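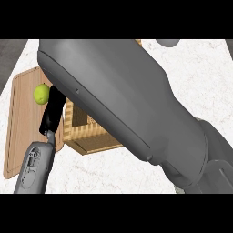

Kallham Travel Club — Cruise & Coach Section

The case for the inside cabin

January 2021

I have paid for a balcony 2 times in my life, and I would like part of that money back.

The first was on the Wernia, up the coast in October, when the balcony was a very nice place to keep a wet umbrella. The second was on a southern run out of Sorkunari, where my neighbor smoked cigars from breakfast on and the wind was reliably in my favor, if you are the cigar.

An inside cabin has no window, no view and no opinions. It is dark at 8 in the morning, the way a bedroom should be. You sleep, you get up, and you go look at the ocean from the deck, where they keep the big one.

Maritza Llanos, who books most of our group trips, tells me I am missing the romance. Maritza gets a commission. I love her dearly, but she once described a 60-minute wait for a tender boat as "time on the water."

The difference on our last quote came to about 100 dollars a night. I can do a lot with that. On the stop at Anozie it would have bought lunch, a taxi, a hat, and a second lunch once I got tired of the hat.

Rogério Conceição will be along in the next newsletter to argue for the balcony. He likes to have his coffee out there in a bathrobe, waving at container ships. I don't say he shouldn't. I've been on the pier looking up, though, and he might want to tie the robe.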